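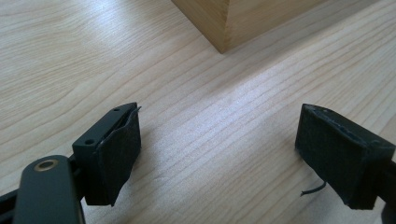
Section 3. Placing the Table and Setting Up the Work Surface

3.1 Before you begin

This section covers the Prollonstead work table from the point at which the legs have been attached and the table is standing upright. If the legs are not yet attached, return to Section 2. The tabletop has a light wood-grain finish and is supplied ready for use. It needs no oil, wax or varnish.

You will need:

A spirit level at least as long as the short side of the table
Two clean, soft cloths
Mild dish soap and lukewarm water
The leveling key from hardware bag 3
A set of adhesive felt pads

Two people are needed to move the table. One person can carry out the remaining steps.

CAUTION: Do not drag the table. Sideways load on the legs can loosen the corner brackets and mark the floor.

3.2 Choosing a position

1. Select a level floor area with a firm surface. Thick carpet makes leveling difficult and the result does not hold.

2. Keep the table at least 50 cm from any radiator, stove or heating vent.

3. Allow 100 cm of free space on each side where a person will sit or stand.

4. Check the direction of the light. A window or lamp directly opposite the user produces a bright reflection on the top, and pencil lines and small parts are hard to see against it. Turn the table a quarter turn, or move the lamp to one side.

Note: The grain pattern is different on every top. Wavy lines, swirls and darker streaks are part of the finish and are not grounds for a replacement.

3.3 Leveling

1. Place the spirit level on the top, parallel to the long side. Read the bubble.

2. Fit the leveling key to the foot at the lower end and turn it clockwise to raise that corner. Turn in small steps and read the level after each one.

3. Repeat with the level parallel to the short side.

4. Press down firmly on each corner with the flat of the hand. If the table rocks, extend the foot at the loose corner until it meets the floor.

5. Tighten the lock nut on each foot. Hold the foot still with the key while the nut is turned, or the setting will be lost.

Check the level again after one week of use and correct if needed.

3.4 First cleaning

1. Wipe off packing dust with a dry cloth.

2. Dampen the second cloth with soapy water, wring it out well and wipe along the grain.

3. Dry the top at once, including the edges.

CAUTION: Do not use acetone, scouring powder or abrasive sponges. Damage to the finish from these products cannot be repaired.

3.5 Placing boxes and blocks on the top

Wooden boxes, blocks and similar hard items may be kept on the table. Most scratches on returned tops come from grit trapped under items of this kind - the top itself resists normal contact well.

1. Turn the item over and brush the underside clean.

2. Check the corners and lower edges for splinters. Sand lightly if any are found, then wipe away the dust.

3. Apply felt pads to the underside of any item that will stay in one place.

4. Set the item down flat. Do not lower it corner first.

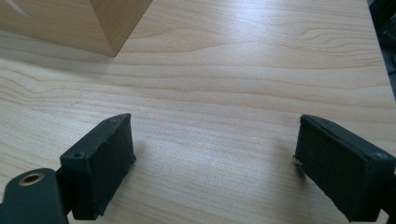
5. Leave the middle of the top free for work and keep standing items toward the back or the far corners. Each item should rest with its full base on the top and must not project over the edge.

6. To change the position of an item, lift it clear, move it and set it down again.

Note: Felt pads collect lint and grit. Inspect them monthly and replace any pad that has become hard or has begun to peel. Remove old adhesive with a fingernail or a plastic scraper. Metal blades must not be used.

3.6 Faults and remedies

Table rocks after leveling: A lock nut is loose, or the floor has settled. Repeat 3.3 from step 4.

Dull patch on the top: Soap residue. Wipe with clean water and dry along the grain.

Pale ring after a hot cup: Heat mark. Some marks fade within a few days. Use a coaster or mat.

Felt pad slides out of place: The underside was dusty when the pad was applied. Clean it, let it dry and fit a new pad.

3.7 Spare parts

Feet, lock nuts and the leveling key are ordered together as part 848. Felt pads are sold separately by Charbonneau in sheets. State the table size when ordering; it is printed on the label under the top, next to the left rear leg.

Section revised November 17, 2022. Text: Rosário Veloso. Technical check: Ermelinda Sampaio.

Continue with Section 4, Fitting the Drawer.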